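Folding trousers on the bed: tips from our bedroom

Zuruveck household notes, updated Aug 9, 2021

In our flat we have no ironing table which stays open. It is an old one, it makes a terrible noise, and it needs the space where the chair stands. So for many years I fold all clothes on the bed. I have done it this way since 2005, when we moved here, and I think I made every mistake that is possible. Some readers asked me to write down how I do with trousers, as they are the most difficult after fitted sheets. I try to do it in order.

Before you start

Make the bed first. I know it sounds like advice from a grandmother, but on a wrinkled blanket the trousers get wrinkled also, and you will smooth the same place again and again. Pull the bedspread tight to all corners. A bedspread with a large pattern is quite useful, as you can put a seam next to one line of the pattern and see at once if you are going crooked.

Empty the pockets. Coins, tissues, bus tickets. A forgotten tissue makes a hard little ball and it shows through light cotton.

Close the button and pull up the zip. When the zip is open, the waist spreads like a fan and the legs never lie one on the other.

If the trousers come from the line, shake them three or four times strongly, holding them by the waist. Then shake again from the hems. This removes more creases than you would believe, and costs nothing.

Laying flat

Put the trousers down so that you can see the back side. I prefer the back because of the pockets, which are the thickest part and decide how the rest will lie. Smooth from the waist down to the hem with an open hand, never with the fingertips, and do not pull on the belt loops. The thread there is weaker than it looks.
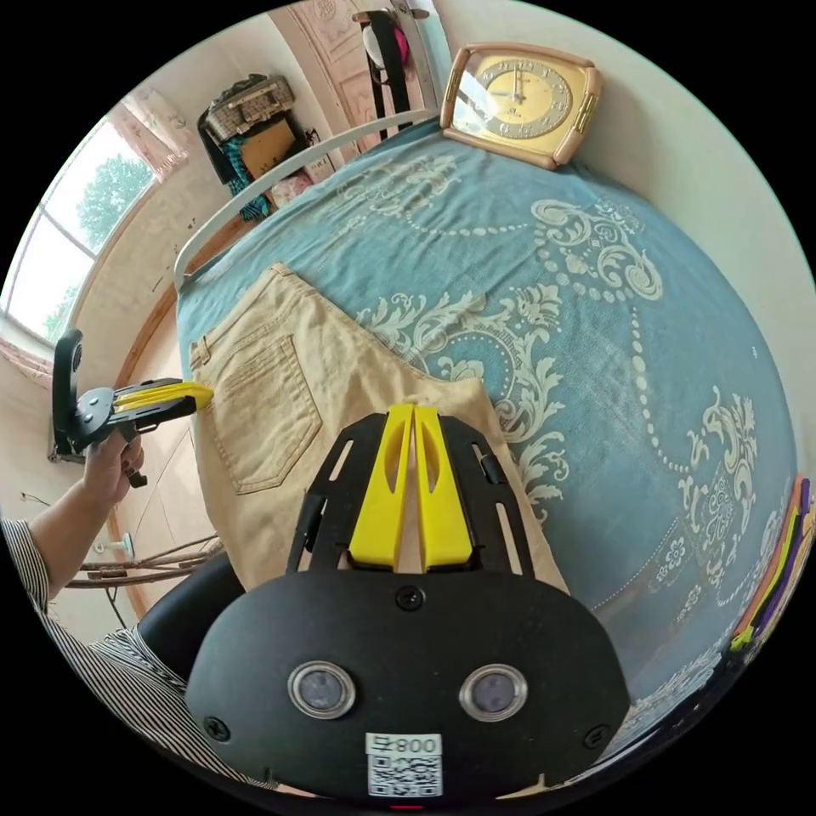 Beige trousers spread on the bed, with the back pocket and the waistband at the top.

Patch pockets, I mean the kind sewn on the outside, like to lift at one corner. Press the corner with your palm and hold it for a moment. If it comes up again, leave it, it will be flat when there is weight on it in the drawer.

Look at the light also. Next to the window I see every stain, in the evening under the lamp I see none. A stain which was folded and put away for a season is very hard to take out later. For beige and cream clothes I do the folding only in daylight.

Which fold for which trousers

For cotton trousers, chinos and jeans:
Put one leg exactly on the other, so that the seat makes a small triangle at the side. Tuck this triangle in, to make the long edge straight. Bring the hems up to just under the waistband, not over it. Fold again in half, or in three parts if your drawer is low.

For trousers with a pressed crease:
Hold them by the hems, with the four seams together, and let the waist hang down. Lay them on the bed in this position. Fold only once, or better, put them on a hanger. I had two Ogunleye hangers with a felt bar and they were the best I ever bought, the trousers did not slide off. One of them broke and I still use the other.

For linen:
Do not fold too small. Roll loosely or fold one time, and put them on top of the pile. Linen remembers everything.

For children's trousers:
In half, in half again, finished. They will be pulled out from the bottom of the pile anyway.

The middle fold

The second part is where most people hurry. When you turn the leg back on itself, there are several layers in the middle, and the lower ones move without you seeing. Put one hand on the fold and keep it there. With the other hand bring the fabric over. If you need to correct, open it and do it new. Pulling the upper layer to hide the lower one gives you a twisted leg, and after a week in the drawer you have a crease on the side of the knee.

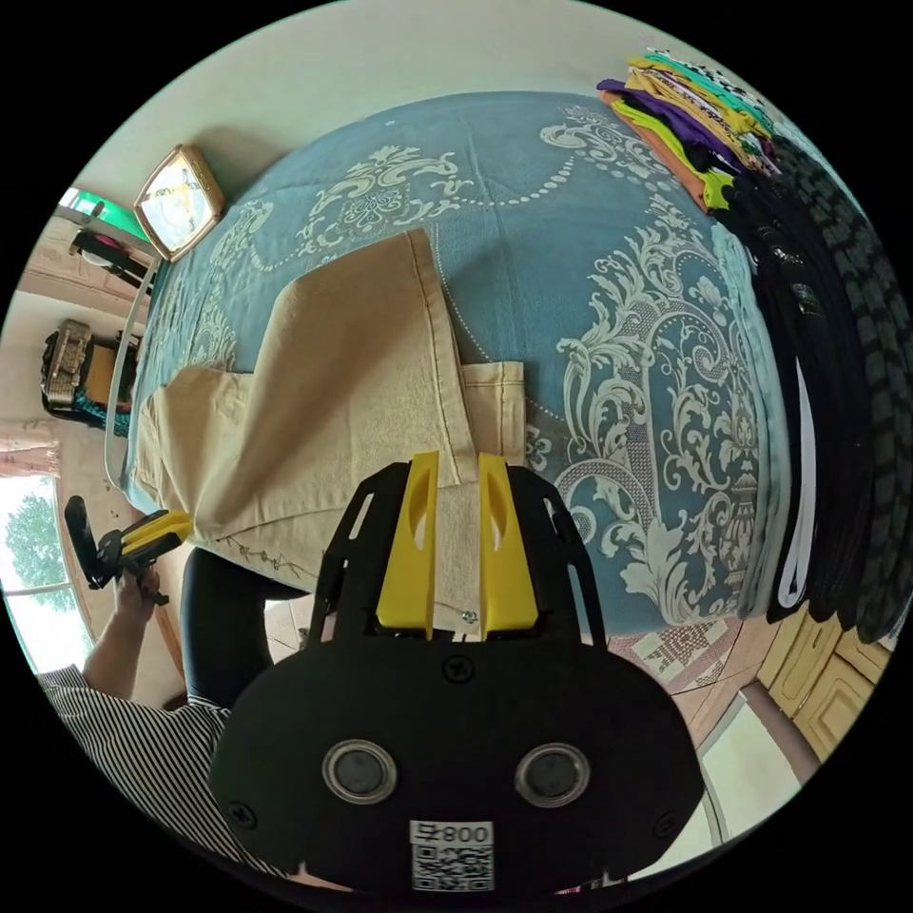
The trousers partly folded back, with one leg still out towards the head of the bed.

Do the fold in the direction of the length of the bed if you can. Long legs hang over the side of a bed, and their weight pulls the whole thing slowly down to the floor. Mine is a double bed, so I lay them diagonally, it is also fine.

If there is embroidery or a decorative thread near the hem, check that it is not exactly on the line of the fold. Move the fold by two fingers up or down.

Where to put them afterwards

I keep a finished pile at one side of the bed and carry all to the wardrobe at the end, not piece by piece. Lighter things go in one pile and dark ones in another. New dark jeans can leave blue on beige cotton, this happened to me in April and I am still sorry for these trousers.

If you have shelves, put the round side of the fold to the front. Then you take one pair and the others stay. If you have drawers, stand them up like books in a row. For a bigger move of clothes from one room to another we use a small Trolleo cart with wheels, which was meant for the kitchen. It holds more than a basket and the back does not hurt.

Small questions I get often

How long do I need for one pair? In the beginning some minutes, now very little. I put on the radio and do not think of it.

Must I iron before? Cotton with a bit of stretch, no. If I shake it well and fold it soon after drying, it is good enough for work.

Which spray? I tried one from Sutomier and it smelled nice but left small rings on light fabric. Plain water in a spray bottle does the same work. Spray very little, smooth with the hand, and wait until all is dry before folding. Damp trousers in a closed drawer start to smell after 24 hours.

Can I do it on a sofa? The seat is too soft and too short. A dining table is better, if it is clean. Wipe it and put a sheet on it.

Next time I will write about fitted sheets, if I find a way which I can explain in words.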